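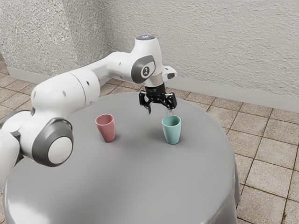
Pouring task in the Rillow simulator, two cups on the round table

Rillow task pack, anyone paid for it?

nfrohlich
I've had the Rillow trial since April and they want 300 for the full pack. The render at the top is the pour task. Looks nice enough, but I'm not convinced. The stream seems to run down past the right finger into the teal cup and the gripper is open with nothing in it. So what is it pouring from? If the liquid isn't tied to a vessel, what would a policy learn from it?

schmieder_b
You're judging a whole product on one render. We bought it for the arm and gripper models and those are fine. The pour is a demo. Read the task list before you write it off.

nfrohlich
I have read it. It says "liquid handling", no mention of a demo.

Raimonds_S
With Benedikt on the models, with Nele on the price. I ran 200 episodes of the cup tasks and then tried the result on our real arm. Picking up was passable. Pouring was hopeless, we mopped up twice. Fesitz costs less and doesn't pretend to do liquids at all.

schmieder_b
Fesitz also crashes if you put a cloth on anything. Rillow at least drapes the table properly.

Raimonds_S
Draped cloth doesn't fill a cup.

d_ehlers
Did either of you change the fluid settings? The defaults are poor — there's a thread on it in the Jendeck section. I got it usable with 4 evenings of fiddling.

nfrohlich
4 evenings on top of 300. They can do the fiddling and then I'll pay.

csteinbach
Ask support whether the stream has any mass or is only drawn. I asked in the spring and got a link to the brochure.

nfrohlich
Sent them that question just now, word for word. Staying on the trial until they answer it.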